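**Grip rules for mixed household items?**

**Farkidum**

We're writing house rules for two-gripper tidying. Should operators hold a container by its sides or its lid? And do both hands need to stop while one is in the bin?
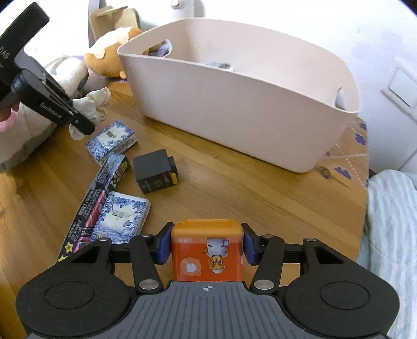
*Side grip on the orange container, second gripper holding a soft item*

**Shufen Cui**

Sides, with both pads flat. Our sheet says never lift by a lid. Thin cartons go upright between the pads.

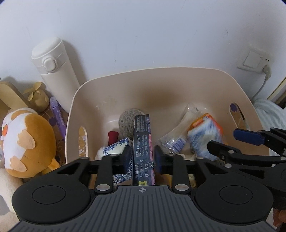
Keep the second gripper out of the first one's path and agree who moves first. We don't make either hand stop. Log any drop, even a small one.

**Qiu**

We just tell people to go slow. 140 episodes in March, no written rule.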